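Replacing the battery in a Prurnex 127 laptop takes one evening and a small Phillips screwdriver. The steps are the same for the 230, apart from the longer screws at the hinge.

## Before you start

1. Run the battery down below 40 percent.
2. Shut down fully. Sleep mode is not enough.
3. Unplug the charger and any USB devices.

Check the part number on the new pack. Viststead sells two versions, and only the one with the flat cable fits.

## Removing the old pack

Take out the bottom screws and lift the cover from the hinge side. The front clips are stiff — work along them with a plastic pick. Pull the battery connector straight back by its tab before touching anything else on the board.

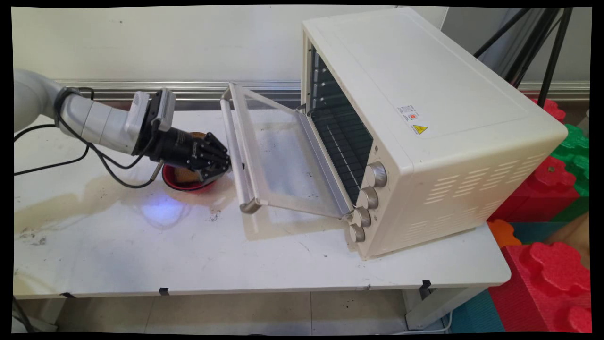
The pack is held by four screws and one strip of adhesive. Lift it slowly from the left corner. Do not bend it or pry under the cells with metal.

## Fitting the new one

1. Set the pack in place and start all four screws by hand.
2. Tighten them, then push the connector in until it sits flush.
3. Refit the cover, front clips first.

Charge to full without interruption, then open the power panel and reset the cycle count. A new 3000 mAh pack may report a low capacity until the second full charge.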